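“纯天然”三个字，到底说了什么？

走进超市，你会发现好多东西都写着“天然”。果汁是天然的，洗发水是天然的，连猫砂都说自己是天然的。大人们看到这两个字，往往就放心地把东西放进购物车里了。可是等一等，先别急着放心。我们来问几个有点讨厌的问题。

第一个问题：天然的意思是什么？

很多人会说，天然就是从大自然里来的，不是人做出来的。听上去很清楚吧？那么面包算不算天然？麦子长在地里，可是地里长不出面包。要有人把麦子磨成粉，加水，加酵母，揉一揉，再送进烤箱。面包皮变得又黄又香，是因为面团里的糖和氨基酸在高温下起了变化，科学家把它叫作美拉德反应（Maillard）。这是实实在在的化学反应，就发生在你家厨房里。你说它天然还是不天然？

我把这个问题拿去问一个班的孩子，班上有30个人，吵了整整一节课也没吵出结果。有个叫Khải Tô的男孩说，没加工过的才算天然。同桌Thư Châu马上问他：“那洗过的苹果呢？削了皮的呢？切成块的呢？”他想了半天，说切成块的应该还算。“那打成果泥的呢？”他就不说话了。

你看，从苹果到果泥，中间找不到一条清清楚楚的线。每个人画的线都不一样，卖东西的人当然也有自己的画法，而且常常画在对他们最方便的地方。

第二个问题：天然的就安全吗？

毒蘑菇是天然的。它从土里自己长出来，没有谁给它加过什么。发了芽的土豆也是天然的，可是芽和变绿的地方含有龙葵素，吃多了会肚子疼、呕吐。苦杏仁是天然的，蛇毒也是天然的。大自然可没有答应过要照顾我们的肚子。植物不会跑，要是不想被虫子吃光，造一点毒素是很划算的办法。

反过来，人做出来的东西也不一定就坏。很多药是在工厂里合成的，救过很多人的命。当然，工厂里也做得出有害的东西。所以光知道一样东西是“长出来的”还是“造出来的”，你还是不知道它安不安全。

第三个问题：看起来天然，就是天然的吗？

这一条最容易上当，因为我们的眼睛太喜欢下结论了。棕色的、粗糙的、有编织花纹的，我们一看就觉得是藤条、是竹子、是老奶奶坐在院子里编的。可是有一种材料叫仿藤，是用塑料做成的细条，颜色想要深就深，想要浅就浅，连藤条的纹路也能压出来。花园里的椅子、阳台上的桌子、装面包的篮子，很多都是用它编的。

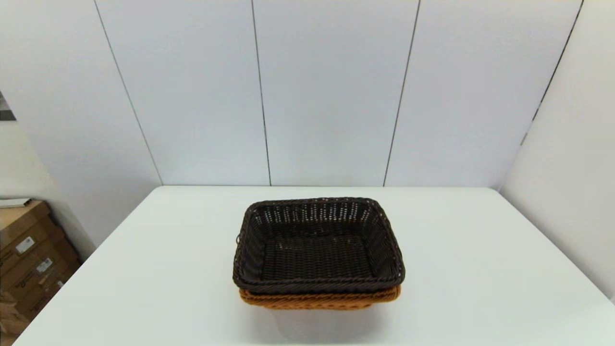

仿藤不是坏东西。它不怕雨，好擦洗，也不容易长霉，有些地方用它比用真藤更合适。问题出在有人拿它当真藤卖，或者故意不说清楚。真藤的粗细和颜色多半不太均匀，有时还能看到节疤；塑料条常常从头到尾一个样。不过我得老实提醒你，这些办法也不保险，有的真藤磨得很光，有的仿藤偏偏做得坑坑洼洼。最可靠的还是看标签上的材料那一栏。如果写着“PE”，那就是聚乙烯，是一种塑料。

包装也会玩同样的把戏。我买过一种叫Fliltus的饼干，纸盒是牛皮纸的颜色，上面画着麦穗和小叶子，字也印得歪歪扭扭，好像是谁用手写的。翻到背面读配料表，排在第一位的是白砂糖。按照规定，配料一般要从多到少排列，排在第一位的，就是放得最多的。叶子画得再绿，糖也没有少一勺。

后来我给做饼干的公司写信，问“天然风味”是什么意思。他们过了7个星期才回信，说“本产品采用天然灵感配方”。我读了三遍。“天然灵感”是什么？是做饼干的人去森林里散了个步吗？这样的句子听着舒服，可是你没法去检查它对不对。一句话要是怎么检查都检查不了，就不值得你多付一分钱。

第四个问题：那“不含化学物质”呢？

这句话更奇怪。水是化学物质，盐是化学物质，你呼出来的二氧化碳也是。真要有一瓶东西完全不含化学物质，那瓶子里就什么都没有，连空气都没有，瓶子本身也不该存在！写这句话的人，大概想说“没有加某几样你害怕的东西”。那就请他把那几样东西的名字写出来。

有的小朋友会问，那是不是所有写“天然”的东西都在骗人？也不是。我家附近卖蜂蜜的Hằng Bạch阿姨，瓶子上也贴着“天然”，她能告诉你蜂箱放在哪里，花是什么花，哪个月割的蜜。我照样问了她一大堆问题，她一个一个回答，答不上来的就说不知道。我觉得“不知道”这三个字，比那个标签更让我愿意买她的蜜。不过蜂蜜再天然，也不能给一岁以下的小宝宝吃，里面可能有肉毒杆菌的芽孢，小宝宝的肠道对付不了。

下次去超市，你可以试试这样做：

找一样写着“天然”的东西，先不看正面，直接翻到背面。
读出配料表或者材料栏里的前三样。
问问自己，要是把“天然”两个字盖住，你还想不想买。
不认识的名字抄下来，回家查。名字长不等于有毒，维生素C的另一个名字叫抗坏血酸，听着也挺吓人的。

抄回来的名字可以和同学交换着查。两个人查到的说法要是不一样，先别急着选你喜欢的那一个，看看它们各自是从哪里来的，写的人是不是正好也在卖这样东西。对了，我写的这篇也一样，龙葵素和PE那两段，你都可以自己去查一遍。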